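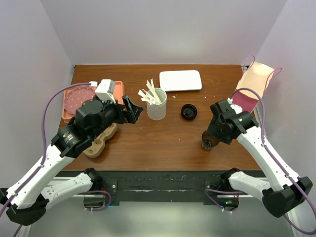 Drunby Student Robotics Club, Two-Arm Team

Progress report to the Boersma Fund
29 August 2020

We have two arms on one table and they are both moving, and we couldn't be happier to write that down for you! When your grant came through in March, we had one working gripper and a box of purple cable.

The team picked a coffee counter as its theme: cups, stirrers, lids, trays, a cup carrier, a jar. Students record each task by guiding the arms themselves, then train on the recordings. So far we have 228 recordings, and 113 of them passed Danai Vasilakis's review and went into the training set. The rest were mostly dropped for jerky starts, and the newer members are getting much smoother.

The jar task is the furthest along. The right arm picks up the brown glass jar and sets it down again in 26 seconds on a good run (it took 90 when we started). Stirrers are harder. They fan out of the cup every which way and the left gripper tends to grab two or three at once. Ruben Dijkstra is trying narrower fingertips.

Spending is on plan except for cables, where we went over a little. We would like to move the unspent travel money to spare motors for the Rostuvex meet, and need your okay before we order.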